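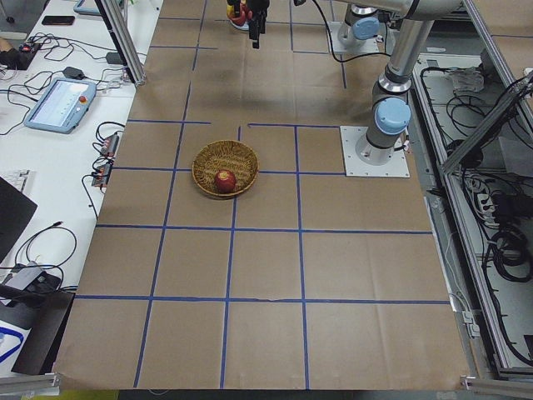 Department of Rural and Household Studies — Food and the Home Group

Figure 2. A red apple with yellowish streaks in a round woven basket.

4. Where the fruit lives: bowls, baskets and the habit of keeping

We turn now to a part of the study that we had expected to be quite short, and that grew on us as the diaries came in. When we asked households in Jostum and Brevden how they stored their apples, we had in mind a simple question about temperature. The answers we got back were mostly about furniture. People told us about the dresser in the hall, the shelf over the radiator that everyone knew was a bad place for fruit and that everyone went on using, the cold back bedroom that smelled of apples until well into April. One woman in Brevden wrote four pages on a stone larder that her family had given up when the kitchen was rebuilt, and she had kindly drawn us a plan of it on the back of the last sheet.

The diaries were kept by 534 households over one apple season, and between them they contain 1,552 entries in which apples are mentioned by name or by variety. We coded each entry for the place of storage, the container, and the reason given for eating, cooking, giving away or discarding the fruit. Many entries gave no reason at all, and we have left those blank in the coding even where a neighboring entry made the answer easy to guess. Grewal coded the Jostum diaries and Jõgi the Brevden ones, and we then traded a portion of each and talked through the places where we disagreed. Most of our disagreements had to do with the word "old," which in Jostum could mean wrinkled and sweet and in Brevden nearly always meant fit for the compost.

The clearest pattern is the split between what we have come to call the store and the show. The store is the larger supply, kept somewhere cool and a little out of the way, in crates, drawers, paper sacks or the bottom of the refrigerator. The show is the small number of apples kept out in a bowl or basket (Figure 2), where a person passing through the room can see them and take one. Households did not use these terms themselves, but they described the two places very consistently, and often with some feeling. Several parents wrote that fruit in the refrigerator drawer "did not exist" as far as their children were concerned, and that the same fruit set out on the table was gone by supper.

What interested us most was the traffic between the two. In the older accounts of farmhouse storage it is usually taken for granted that the fruit is sorted on its way out of the store, with the bruised apples going to the kitchen first and the sound ones held back for late winter. We found this kind of sorting in 63 households, nearly all of them with a tree of their own or a relative who had one. Elsewhere the best-looking apples went straight to the bowl, and the marked ones stayed behind in the drawer until they had to be thrown out. One diarist in Jostum caught herself doing this in the second month and wrote a rather rueful note about it, and from then on her entries change completely — she begins to put the spotted ones on top.

There is also the matter of the last apple. A good many diaries mention a single piece of fruit that stays in the bowl for days after the others have been eaten, with each member of the family apparently leaving it for someone else. We do not want to make too much of this, as the entries are scattered and the wording varies, but it comes up often enough that we added a code for it halfway through and went back over the early diaries to pick up the ones we had missed. In some homes the last apple was cut up and shared. In others it was simply buried under the next bagful and found again much later, in a condition the diarists described with great honesty.

Variety made less difference to all this than we had supposed. Stamberg apples, which keep well and which are grown in many of the back gardens in Brevden, were stored with more care than bought fruit, but once they had reached the bowl they were treated like any other apple. We return to the question of home-grown fruit in Section 5, where the interviews allow us to say a little more about who in the household does the moving and the sorting, and who only does the eating.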